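店里陈列架上的仿真水果怎么摆才不显得乱？

Sulen 发布于 陈列与道具版 浏览 3,557

开了一家卖厨房小件的店，门口放了一个黑色金属的多层陈列架，带托盘的那种。架子是从上一家租户手里接过来的，一起留下的还有一大箱仿真水果蔬菜，苹果、橙子、柠檬、青柠、辣椒都有，大小不太统一。

我想把它们摆在托盘上当装饰，旁边以后再配几只碗和砧板。试着摆了几次，问题有这些：

圆的东西会滚，早上摆好，有人碰一下架子，下午就全跑到一边去了。

颜色太杂。红的黄的绿的混在一起，远看像没收拾过的货筐。按颜色分开摆，又很像水果摊，顾客进来会问多少钱一斤。

还有就是落灰。黑色托盘上灰特别明显，每次擦都要把水果全部拿下来，再摆回去就不是原来的样子了。

预算不多，最好不要换架子。托盘进深40厘米，边沿很低。想听听做过陈列的人怎么弄。

补充一下，水果是轻的那种，捏着有点空，不是实心的。架子放在进门右手边，下午有太阳照进来，不知道会不会褪色。

Pleltanton 回复

轻的仿真水果肯定滚，换什么架子都一样。我的做法是先在托盘里铺一层防滑垫，厨房抽屉里用的那种就行，买黑色的，剪得比托盘小一圈，站着看基本看不出来。圆的果子底下再点一小块蓝丁胶，橙子和苹果要点，香蕉、辣椒这类长的不用。不要用热熔胶，以后想换位置会把表皮扯下来。

颜色的问题，建议一层只留一个主色，再配一个别的颜色压一下。比如上面一层以黄为主，放柠檬、黄苹果，夹两三个青柠；下面一层以橙红为主，橙子、桃子、红苹果放一起，边上放一只绿的梨。这样不会像按颜色分拣的货架，远看也有区别。火龙果这种颜色特别跳的，整个架子放一个就够了，放在偏一侧的位置，不要放正中间。

数量也要减。很多人接手一箱道具就想全部摆出来，其实放一半效果更好，剩下的收起来，换季的时候替换。白色的果子在黑托盘上最抢眼，放之前先想好要不要让人第一眼看到它。

晒太阳会褪色，红色和紫色最先掉。我店里朝西的那一组，夏天过完李子已经发灰了。能往里挪半米就挪半米，不能挪就每个月把前后排对调一次。

擦灰不用全拿下来。摆好以后用手机从上往下拍一张，擦的时候一层一层来，照着照片放回去，几分钟的事。果子本身用软毛刷扫，沾了油的用温水加一点洗洁精，别泡，接缝进水很难干。

Raptis 回复

我不太同意减一半。店面小可以减，架子大的话摆少了显得像快关门。

我们店也是黑架子，铺得比较开，前面一盘散一些，后面那盘往左边靠拢，右边空一些，只零星放几个。散的那盘不用分颜色，果子之间留点缝，能看到底下的托盘就不会乱。挤的那盘要有高有低，全是圆的就很闷，插一根竖起来的进去会好一些。

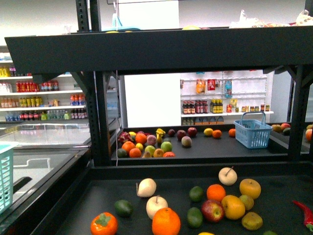

Sketcombe 问，前面那一盘如果要加碗，是先放碗再放果子，还是反过来。先放碗。碗的位置定了，果子往碗边上靠，自然就有挡头，也不太滚了。碗里放三个左右，别堆尖，不然顾客拿碗看价签的时候会掉一地。价签贴在碗外侧，别压在底下。

蓝丁胶我用过，天热会化，粘在托盘上要拿橡皮搓。我现在用透明的小硅胶圈，垫在果子底下，2厘米的配青柠和李子，3厘米的配苹果橙子，买的时候看清楚是内径还是外径。

Sulen 回复

谢谢两位。防滑垫已经剪好铺上了，周三再去买硅胶圈。碗先按前面说的放，架子往里挪的事要等旁边的柜子清出来再看。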